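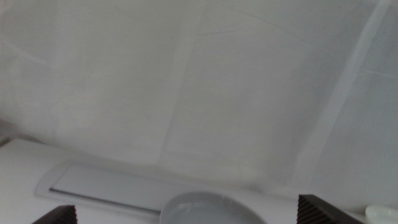 The view from the wrist: an open gripper over a shallow white bowl, with a white tray farther back. Picture: Vultura

Search this site Enter keyword Go

White on white: a week with the Clurano arm

By Adhiambo Mussa
19/04/2025

The kitchen of the Rugemalira guest house has white walls, white counters and white plates. Peninah Odera, the owner, chose them many years ago because she likes to see if a thing is clean. When the firm Vultura offered to lend her its new Clurano arm for a week, she asked only one question before she agreed. Can it find a white plate on a white counter?

I thought it was a good question, and I came to watch for the answer.

The Clurano is a table arm for small kitchens and canteens. You fix it to the edge of a counter with two clamps, and it sorts, stacks and moves light dishes. It is sold for $3,000, or it can be rented by the month for $70, with a service visit included. For that money you get the arm, one gripper with two fingers, and a small camera at the wrist. The software is called Kukley, and it runs on a tablet which you must buy yourself.

Setting it up took us most of the first morning. The manual is clear, but it is written for someone who already knows what a "home pose" is. (It is the position to which the arm goes back when it has finished.) After that we taught it three places: where dishes arrive, where bowls go and where plates go. Kukley shows the wrist camera on the tablet, so you see what the arm sees.

I spent a long time with this view. On a pale table the camera has little to hold on to. A shallow bowl becomes a rim and a soft grey inside, and a tray behind it can be found mainly by one thin dark line. The fingers are the darkest things there. They are ridged on the inner side, and Vultura says the ridges are there so that the fingers can take a thin rim without pressing hard.

With coloured dishes the arm was very good. Mrs Odera has a set of blue soup bowls from her sister, and the Clurano moved them all day without a mistake. It is slow, slower than a tired person, but it does not stop to talk. The noise is low. Guests at breakfast did not ask about it.

With the white dishes the first day was poor. The arm would come down over a bowl, open its fingers, wait, and go up again. Kukley then wrote "No object found" on the tablet. Twice it closed on the edge of a tray when we had asked for the bowl in front of it. Nothing broke, and I must say this clearly in its favour. When the fingers feel something they do not expect, they let go.

On the second day we wrote to Vultura, and the reply came before lunch. There is a setting named "low contrast", hidden in the third menu, which makes the arm look at each dish from two sides before it moves. We turned it on. From then it found most of the white bowls, although every pick took longer. Flat trays remained difficult. We also moved a lamp to one side so that the rims made a small shadow, and this helped more than I had expected.

Vultura told me that a new version of Kukley will come in May and that the setting will then be switched on by itself when the table is pale. I have not tried that version and cannot judge it.

Should you buy one? If your kitchen is small, your dishes have some colour and you have the same work every day, renting for a month is a fair way to learn. I would not pay the full price yet. The gripper is well made and gentle, but the menus need more care, and the tablet should be in the box.

Mrs Odera has not decided. She has asked for a second month at the rental price, and she is looking at a catalogue of green plates.

Comments (3)

dockside_cook
We rent one in our canteen. The low contrast setting is in the quick menu if you hold the home button. It took me weeks to find this.

Marten
Does it manage glasses? The article speaks only of bowls and plates.

teapot70
I would sooner change the counter than the plates. A dark mat costs very little.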